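Praltero moves Hemorico bands to new sync method in February firmware

Praltero has released new firmware for its Hemorico fitness band which changes how the band stores readings and how it passes them to a phone or computer. The update went out on Monday to bands already paired with the Cronin app and is being offered in stages. Owners who have not seen the prompt can ask for it by hand from the Device page of the app.

The main change is to the order in which records are sent. Until now the band kept steps, pulse and sleep in one running log and sent the whole log from the oldest entry forward each time it connected. If the link dropped part of the way through, the app threw away what it had received and started again at the next connection. On a band that had been away from its phone for several days this could mean a number of failed attempts before a full set arrived, and each attempt used battery on both sides.

With the new firmware the log is divided into blocks. Each block carries its own number and a check value, and the app confirms each one as it comes in. A dropped link now costs only the block in progress. The newest day is sent first, so that the current step total and last night's sleep appear on the phone before older days are filled in.

The band holds up to 1,000 blocks. When that limit is reached the oldest blocks are written over, whether or not they have been sent. The earlier firmware stopped recording sleep when its memory was full and went on counting steps, which left gaps that owners often took for a fault in the sensor. Praltero now shows a small memory mark on the band's display when 900 blocks are waiting. The mark clears by itself after the next full sync and cannot be dismissed from the band.

Ainhoa Pacheco, who leads the firmware group at Praltero, said the old method had been chosen when the band stored far less.

"The first Hemorico recorded steps and very little else, and a whole log went across in a few seconds," she said. "Then we added overnight pulse, and then the longer sleep record, and the log grew. The transfer method stayed as it was for too long. We had support cases where the band was working properly and the data was all there, but it could not be got off."

The test period ran on 670 bands. Praltero has not published results from it beyond saying that the release build is the same as the last test build apart from two corrections to the display text. Bands that took part in the test will be offered the release build in the same way as any other and should accept it, because the version number is higher.

Installation

The band must be charged to at least half before the update will start. The earlier rule was a quarter. Praltero says the higher figure is needed for the first start after installation, when the existing log is rewritten in the new form. The display stays blank during this step apart from a single dot. The band should be left on its charger until the clock comes back. Rewriting a full log takes up to 20 minutes, and a band with little stored on it will finish much sooner.

Readings are not taken while the log is being rewritten. Anyone who wants an unbroken night of sleep data should not start the update late in the evening.

The update cannot be reversed. A band on the new firmware will not talk to an old version of the Cronin app, and the app will say only that the band was not found. The app must therefore be updated first. Where one band is paired with two phones, both need the new app before the band is updated, or the second phone will lose its connection until it catches up. Praltero has said it will change the wording of the message in a later version.

Alerts

Call and message alerts have been moved to a separate channel and no longer wait for a sync to finish. Under the old firmware an incoming call during a long transfer could be shown on the band after the caller had rung off. The alert is now sent at once and the transfer pauses until the band reports that the vibration has ended.

Two alert settings have changed their default values. The repeat vibration for missed calls is now off, and the caller's name is shown in place of the number where the phone has both. Owners who had already altered either setting will keep their own choice. The quiet hours setting is unaffected, but it is now held on the band itself and will be followed even when the phone is out of range or switched off.

Message text is still cut to two lines. Requests for a scrolling display have been made on the Praltero support board for some time, and Pacheco said that it was being looked at but was not planned for the present hardware.

"The display controller is the limit there," she said. "We can scroll, but the band warms slightly and the battery figure gets worse. We would sooner leave it alone on this model."

Sleep and pulse

There is no change to the way sleep is scored. The band still sorts the night into light, deep and awake periods from movement and pulse together, and the boundaries between them are the same as before. What has changed is the point at which a night is closed. The old firmware closed the record at noon, so that shift workers who slept across midday saw one period of sleep split over two days. The record is now closed after the wearer has been awake and moving for a set time, which can be altered in the app. Nights already stored are not scored again.

Pulse readings taken during exercise are stored more often than before, provided that exercise mode has been started by hand. Readings in automatic mode are unchanged. The more frequent readings use more blocks, and an owner who trains daily and seldom syncs will reach the memory mark sooner. Praltero recommends one full sync a day for anyone using exercise mode regularly.

The band remains a general fitness product and is not sold as a medical device. The user guide has been reissued with that statement moved to the first page.

Availability

The firmware is for the second Hemorico model only, which can be told by the two charging contacts on the back of the case. The first model has a single clip and stays on its present firmware. It will go on working with the new Cronin app, which keeps the old transfer method for that purpose. Praltero has given no date for the end of support on the first model.

Bands sold under the Muvwood name are the same hardware with a different strap and start screen. They will receive the update separately, after Muvwood has replaced the start screen files. Owners of those bands should not try to load the Praltero file by hand. The band checks the maker code before installation and will refuse it, but the check comes after the stored log has been prepared for rewriting, and any readings not yet sent at that point may be lost. Muvwood has told its customers to wait for the prompt in the app.

Known faults at release are listed in the notes that come with the update. Step totals may be shown as zero for a short time after the first sync, while the app rebuilds its weekly chart. The battery percentage can read low until the band has been through one full charge. Weather data does not refresh when the phone's own battery saver is on. On a few phones the pairing request appears twice, and the second one can be ignored. 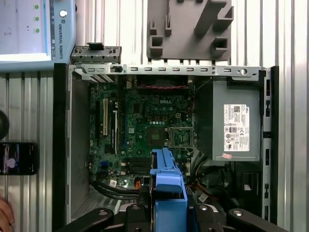

Desktop sync is the last part of the release, and it brings back something that was dropped from Cronin two versions ago. The new desktop program uses the same block transfer as the phone app and can export the log as a plain table, with one row for each reading and the time given in the owner's local zone. It needs a computer with Bluetooth, and many older desktop machines were sold without it. Praltero suggests a USB adapter for most owners, as that can be fitted without opening anything. Those who want an internal card will have to unplug the computer and take off the cover. With the case open and on its side, like the one in the photo, the green motherboard can be reached from above and the grey power supply is out of the way on the right, though layouts differ and the manual for the computer should be checked for a suitable slot. The aerial supplied with an internal card should be fitted outside the metal case. The band should be within reach of the computer for the first pairing and must be disconnected from the phone beforehand, as it will hold only one data link at a time. Alerts are not passed through the desktop program. A version for tablets is in preparation, and Praltero says it will be offered through the Cronin download page when testing has finished.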